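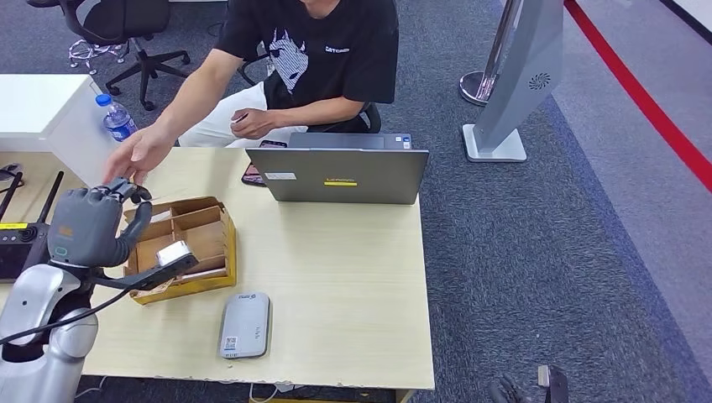

2 April 2022

I have been learning Portuguese for four years now and I still can't follow the radio. I thought I'd write down where I've got to, mainly so that I can look back at it next year.

I started because of work. The Turwood office took on two people from Porto, and one of them, Joana Bragança, used to have her phone calls home in the corridor outside my room. I liked the sound of it and couldn't make out a single word. I bought a second-hand grammar book that week, read the first chapter and put it on a shelf for five months.

What got me going properly was an evening class at the library in Droltard. It was taught by Sofia Peixoto, who is from Braga and doesn't let anyone speak English after the first ten minutes. There were nine of us in the first term and three by the second. We did verbs, then more verbs, then a long stretch on the personal infinitive, which I still avoid when I can. She moved away after two years and the class stopped. I've been on my own with it since then, apart from a call with her every few weeks.

The thing I have kept up all the way through is word cards. I write them by hand, Portuguese on one side and English on the other, and keep them in shoe boxes. I went through the lot over the winter and numbered them. There are 2,009. I then tested myself on every card over a fortnight and got 1,296 right first time. I was hoping for more. The ones I missed were nearly all verbs with a small word attached, and the names of fish.

I've tried apps as well. I used one for most of a year and got very good at saying that the boy was eating an apple. I stopped when I noticed I was doing it to keep the streak going and couldn't remember any of it at lunch.

Reading has gone best. I can get through a newspaper article with a dictionary nearby, and I finished a detective novel last autumn. It took me from August to the end of November and I had the murderer wrong. The detective was called Sampaio and he ate a lot of soup, so I know plenty of words for soup.

Listening is the weak point. European Portuguese drops so many of its vowels that a word I know perfectly well on paper goes past me when someone says it. Joana told me to stop trying to catch each word and listen for the end of the sentence. I've been doing that with the news for twenty minutes every morning while I make breakfast. I now get the weather -- most of it, anyway -- and the football scores.

I've booked two weeks away in June. The guest house is called Anirska and it's a short bus ride inland from the coast. I wrote to them in Portuguese and they answered in Portuguese, though they did put the price in English as well. My plan is to use no English for the first three days, including at the bus station.

Until then I'm putting the boxes away and only doing the cards I got wrong, thirty a day. I'll start with the fish.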